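Clurnerグリッパーキットで果物をつかむ:箱を開けてから最初の一房まで

当サイトではCookieを使用しています。閲覧を続けると、Cookieの使用に同意したものとみなされます。[同意する] [設定を変更]

Clurnerは二本指のグリッパーと手首カメラ、それに制御ソフトのJovoraが一箱に入ったキットです。箱には「30分で最初の把持」という意味のことが印刷されています。私は箱を開けるのに10分、同梱の六角レンチを床から探し出すのにさらに10分かかったので、残り時間で把持まで到達するのは早々にあきらめました。以下は、あきらめた人のための手順です。

アームは手持ちのものがある前提で書きます。うちではAnkrahの中古を使いました。フランジの穴が合えばほかの機種でも大差ないはずですが、「はず」で済まない場合はメーカーに聞いてください。

用意するもの

・Clurner本体(指二本は取り付け済み)
・手首カメラとケーブル
・Jovoraを入れたPC
・模型の果物を何種類か
・かご
・白い机

果物は模型にしてください。最初の晩に本物のトマトで試した私からの、たいへん実感のこもったお願いです。

1. グリッパーを取り付ける

アームの電源を切り、フランジに本体を当てて、ボルトを対角線の順に仮締めします。四本とも入ってから本締めです。一本目をいきなり締め切ると四本目が入らず、全部やり直しになります。説明書にもそう書いてあります。私は読みませんでした。

本体の質量は431グラムです。アーム側の設定画面に、この値をツール重量として入力します。カメラとケーブルは別に量って足します。入力を忘れると、手動で動かすモードに入れたとたん、アームがゆっくりお辞儀を始めます。礼儀正しいのですが、机の上に物があるときは困ります。

2. カメラを手首に付ける

カメラは、二本の指先が画面の下側から入ってくる向きに付けます。上下逆でもJovoraの設定で反転できます。ただし翌日の自分が混乱します。

ケーブルは手首をいっぱいに回した状態で長さを決め、それから結束バンドで留めてください。逆の順でやると、手首を回した瞬間にカメラのコネクタが抜けます。二回抜いた時点で、付属のバンドはなくなりました。

3. 机を「教える」

Jovoraを起動し、作業面の登録を選びます。指先を机の四隅に順に近づけ、それぞれの位置で登録ボタンを押すだけの作業です。ただ、手首カメラの画面だけを見ながら進めると、机の縁が斜めに走っているせいで、どちらが手前か途中でわからなくなります。縁に目印のテープを貼っておくと楽です。私は貼らずに二周しました。 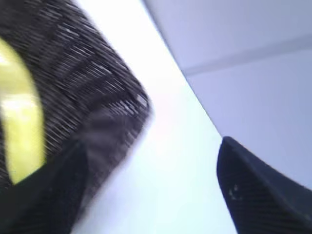

手首カメラから見た机の端。指の間は白い天板、右側はもう床。

登録範囲は縁より少し内側にとります。ぎりぎりまで使いたい気持ちはわかりますが、床へ転がったレモンを拾いに行くのはロボットの仕事に含まれていません。少なくともこの価格帯では。

物に寄ったときに映像がぼけるのは、焦点が遠めに固定されているためです。Jovoraの「近接」プロファイルに替えるといくらかましになります。いくらか、です。製品ページにあるような、葉脈まで見える映像を期待して買うとがっかりします。

それから黒い物の問題があります。Clurnerの指は黒く、黒っぽい物の上に重なると境目が見えにくくなります。指先に明るい色のシールを貼っている利用者もいて、フォーラムでBirthe Ketilssonさんが切り方の型紙を配っています。私も貼りましたが、曲がって貼れたので、いま左の指は少し不機嫌そうです。

4. 開き幅と力を決める

指の最大開き幅は114ミリです。毎回そこまで開く必要はありません。レモンなら、つかむ物の幅に指一本分を足したくらいで十分です。

力の値は0から200までのスライダーで決めます。単位は書かれていません。サポートに問い合わせたところ、返事は「相対値です」の一行でした。手元の模型では次のあたりに落ち着きました。

レモン:低めから少しずつ上げる。滑らなくなったら止める。
バナナ:レモンと同じ値でよい。ただし曲がりの中央を狙う。
ぶどう:次の項を読むまで触らない。

5. ぶどう

レモンとバナナは、正直な形をしています。ひとつの塊で、つかむ場所もだいたい見ればわかります。ぶどうは違います。粒が積み重なった房があり、置き方によってはそこから細い列がひょろりと伸びて、どこまでを「ぶどう」として扱うのか、こちらの見識が問われます。

Jovoraの自動検出は、初期設定だと房と伸びた部分をまとめてひとつの物体とみなし、その真ん中をつかみに行きます。真ん中とは、つまり一番細いあたりです。そこで設定の「把持点」を「重心」から「手動」に替え、密な部分を画面上で指定します。指を降ろす前に、片方の指先が粒に重なっていないか、もう片方の側に机の余白があるかを確かめてください。

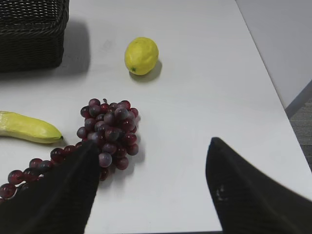

位置が決まったら、指を一気に閉じないこと。速度を最低にして、左右の指が両方とも房に触れるまで寄せ、そこで一度止めます。片側だけ先に当たっていたら、手首を当たっている側へほんの少しずらします。これをやらないと、ぶどうは机の上を滑って逃げます。つかむより押すほうが得意なグリッパーだと誤解しかけましたが、悪いのは私の操作でした。八割くらいは。

持ち上げたら、かごの縁より高いところまで上げてから横に動かします。伸びた列のぶんだけ余計に高さが要ります。かごの縁に引っかけて、かごごと連れてきたことが二度あります。

6. 動作を保存する

うまくいった動きは「レシピ」として保存できます。名前は日本語でもかまいませんが、書き出すと文字化けするので、当面はローマ字が無難です。私のフォルダには budou_tsugi_koso というファイルが七つあります。

ファームウェアは10月の更新以降のものを使ってください。それより前の版では、保存した開き幅が再起動で最大値に戻ります。

買う価値はあるか

組み立ては素直で、指の作りもしっかりしています。開閉は延べ3000回を超えましたが、ガタは出ていません。擦り傷は付きます。ソフトは親切なところと投げやりなところがまだらで、同じ人が朝と夜に書いたような印象です。カメラは付属品としては及第点、目当てにして買うものではありません。

競合のCeltardは力の単位がちゃんと書いてあるかわりに、指の交換に専用工具が要ります。Bergþóra Overgaardさんの比較記事が詳しいので、迷っている方はそちらもどうぞ。あちらは卵をつかんでいます。私はまだその域にありません。

次回は指先パッドの交換と、左右の閉じ方がずれたときの直し方を書きます。替えのパッドは届いていますが、六角レンチがまた見当たりません。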